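Home Kitchen Laundry Floors Workshop Search

We use cookies to remember your settings and count visits. By staying on this page you accept them.

Speckled Floors, Handled Tools and Plastic Cups: Workroom Tips

Posted 19 August 2022

Most of the tips on this page come from keeping up the big workroom at Eltgate and the smaller one at Brorwood. Both have hard floors, open shelving and a lot of small gear that gets picked up and put down all day. The same things apply in a garage, a laundry room or a basement with a hard floor.

Sweeping a speckled floor

A speckled gray floor is forgiving to look at and annoying to sweep. Crumbs, screws and grit blend into the pattern. Turn off the ceiling light and set a flashlight on the floor at the far wall, with the beam pointing along the surface. Anything lying there throws a shadow. Sweep toward the light and move it when you reach it.

Use a soft push broom for dust and a stiff one for grit. Wide, slow strokes work better than short ones. If the floor has a sealed finish, don't use powdered cleanser on it. Dish soap and warm water will take off most scuffs. For black heel marks, rub with a clean pencil eraser or a dry cotton cloth first, then wash the spot.

Mop with less water than you think you need. Wring the mop until it stops dripping, do a strip along the wall, then work backward to the door. Change the water when you can't see the bottom of the bucket.

Rods, handles and loose cords

Tools with a metal rod and a plastic grip last longer if the grip stays clean. Hand oil and dust make a film that a dry rag only spreads. 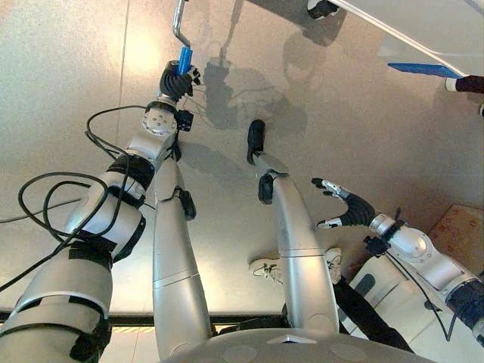 Wash plastic grips by hand in warm soapy water, and dry the joint where the metal goes in before you hang the tool up. A toothbrush gets into that joint better than a rag does. Hang straight rods from a clip. A thin silver rod with a bend above a blue handle, like the one shown, sits better over a peg, with the bend resting on the peg and the handle hanging down. Check the weight before you trust a single peg. If the rod slides, wrap a turn of tape around the peg. While you are down there, deal with cords too. One thin black cable lying flat on a gray floor is easy to miss and easy to catch with a shoe, so run it along the wall or put a cord cover over it wherever people walk.

Big loops of cable are best gathered with hook and loop straps. Zip ties are fine for something that will never be moved, but you have to cut them off every time you change anything, and the cut ends are sharp. Leave some slack near anything that bends or swings. A cord pulled tight at a joint wears at the jacket and at the plug.

Label both ends. Masking tape folded over on itself makes a flag you can write on. It comes off clean for the first few months and then leaves gum, which rubbing alcohol will take off. Try the alcohol on a hidden part of the cable first, as it can dull some jackets.

Rust spots on metal rods

Light rust comes off with fine steel wool and a drop of machine oil. Rub along the length of the rod and wipe with a clean rag until the rag stays clean. Don't use steel wool on anything plated. Crumpled aluminum foil dipped in water is gentler on chrome and does nearly as well. Finish with paste wax if the tool lives in a damp room.

We had a bundle of rods at Brorwood go brown over one wet November because they were standing in a bucket. They hang on the wall now.

Plastic cups in the workroom

Cheap plastic cups are the most useful containers we have. We bought 50 of them from Zamudio, the restaurant supply place, and most are still in use. They hold screws, brushes, pencils, clips and rinse water. A bright color is worth having. A gray or clear cup disappears on a cluttered bench, and a blue one can be found from the door.

Keep drinking cups and work cups apart. Pick one color for work and don't drink from that color, ever. A strip of tape around the outside will do if all your cups match. Work cups get their own shelf and their own sponge.

For white residue in the bottom, usually hard water scale or dried soap, pour in white vinegar to cover it and wait 16 minutes or so. We settled on that because it is one side of the record we play while cleaning. Rinse well. If there is still a ring, make a paste of baking soda and water and rub it with a soft cloth. Scouring pads scratch plastic, and the scratches hold dirt.
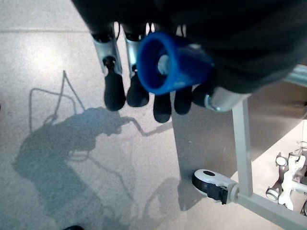
Cups with straight or slightly tapered sides tend to stick together when they are stacked wet. Dry them first, or put a square of paper towel between each one. If two are already stuck, fill the inner cup with cold water, stand the outer one in warm water for a minute, and twist. Don't use boiling water. Thin plastic will warp and then the cup won't stand level again.

Before you set a cup of small parts on a high shelf, put it in a shallow tray. The tray catches the spill when someone reaches for the back row. Baking pans past their best are good for this.

To get a sticker off the outside of a cup, rub it with cooking oil, leave it for an hour, and push the label off with your thumb. Wash with dish soap afterward or the cup will be slippery to hold.

Rubber tips and grips

Rubber ends on chair legs, canes and stools pick up grit and then scratch the floor they are supposed to protect. Wipe them with a damp cloth when you mop. If the rubber has gone shiny and hard, a light rub with 300 grit sandpaper brings back some grip. If it has cracked, replace it. Multetti, the hardware counter we use, sells them loose by size, so take an old one along.

Don't put oil on rubber to freshen it. It swells and goes sticky. Plain soap and water is enough.

Shoes at the door

Grit comes in on soles more than any other way. Put a coarse mat outside and a flat one inside. White sneakers show workroom dust quickly, so if you mind about yours, keep an old pair by the door and change into them. Clean rubber trim with baking soda paste and a toothbrush, and take the laces out and wash them separately in a sock with the end tied. Black laces should go in cold water. Let everything dry in the shade with newspaper stuffed in the toes, and change the paper once it feels damp.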